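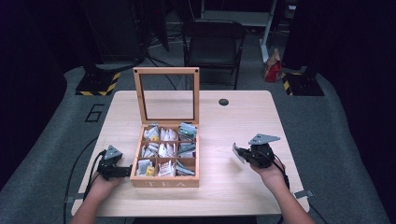 Chapter 8
Planning and Paying for Hand-Held Grippers

In the previous chapters we looked at how a robot is chosen and how its working place is prepared. Now we come to the part which many students find dry, and which many project leaders find painful: the budget. We will stay with one kind of equipment, the hand-held gripper that a person carries through a task so that the movement can be recorded and later taught to a machine. It is small equipment, and for this reason people often plan it badly.

After reading this chapter, you should be able to write an equipment list for a recording station, separate the costs of the first day from the costs of the whole year, and compare two offers which do not contain the same things.

8.1 The price on the offer

Let us begin with a case that we will use until the end of the chapter. A small company, Flatoden, wanted to teach a robot to handle small packed goods. Its project leader, Carla Azar, asked two suppliers for an offer. The first supplier, Ovent, gave one price for a pair of grippers. The second, Plargate, gave a higher price, but its offer had 13 lines: the grippers, the cables, the mounting plates, spare finger pads, a table, training for the operators, and so on.

At first Ms. Azar preferred the lower number. Her colleague Jinfeng Zeng then made a simple table with the same 13 lines and tried to fill it for both suppliers. For the Ovent offer, most of the lines stayed empty. An empty line does not mean that the cost is zero. It means that the cost is still unknown, and somebody in the company must find it before the order is signed.

The reader should remember this table. We call it the common list, and it is the first tool of this chapter.

8.2 Costs that come back

Some parts are bought once and some parts are bought again and again. A table can serve for years. Cables are bent and pulled each time the operator moves, and the finger pads touch every object and every surface, so they belong to the second group. In a budget these parts should have their own section, with a price per piece and the number of pieces expected for one year.

Flatoden planned 40 recording sessions for its first year. Mr. Zeng asked each supplier how many sessions a set of pads can survive. Plargate answered 8, and from this he calculated five sets for each gripper. Ovent had no answer ready – this is also useful information for a buyer.
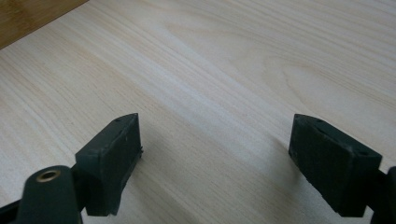
Should spare finger pads be ordered together with the grippers, or later, when they are needed?

Order the first spare sets together with the grippers, and leave the rest of the year for a second order. In this way a worn pad does not stop the work, and the company can still correct the quantity when it knows its own rate of wear.

8.3 The time of people

The operator's hours are usually the biggest line, and they are often missing from the list because the salary is paid from another account. Include them anyway. Count the time for setting up, for recording, for checking the recordings, and for repeating the bad ones. In the Flatoden plan, the recording itself took only 43 percent of the paid hours.

Training should also be counted here. A new operator works slowly in the beginning, and the plan must allow this. Flatoden wanted to start in January with two new operators and gave them the same daily target as experienced ones. The target was changed before the end of the month.

In the next section we write the common list for Flatoden line by line, beginning with the grippers and their mounting plates.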